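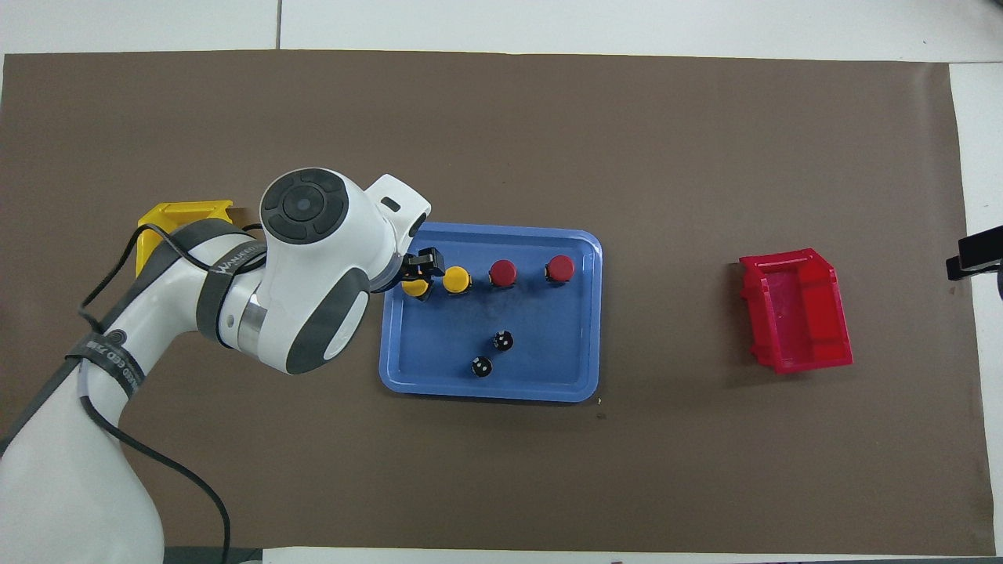
Yellow cylinders in their blue tray, on brown paper.

A day out at the Saludo open day
By Imelda Macapagal, August

I have wanted to see inside the old Saludo paper mill for years, so when they opened the doors for a day I was in the queue by half past nine (with sandwiches!). They let us in 30 at a time, and our guide was Jericho Layug, who started in the pulp room at sixteen and still talks about it with real love.

First stop was the beater hall, all green paint and brass dials, and the smell is wonderful, a bit like wet cardboard and porridge. Then the long machine itself, 151 feet from end to end. Jericho told us it can turn out 3000 sheets of wrapping paper before the first tea break, and he let the children feel the felt blankets that carry the pulp along – much softer than I expected.

My favourite part was upstairs, where they keep the watermark moulds. There is one with a heron on it that I could have looked at all afternoon. We each made a sheet by hand too, and mine came out thick at one corner and thin at the other, but I'm framing it anyway.

Tea was in the rag loft, with very good ginger cake. Go early if you want a place at the sheet-making table, and wear flat shoes for the iron stairs.

2683 views | 30 shares
Contact us | © Plurus Days Out | Back to top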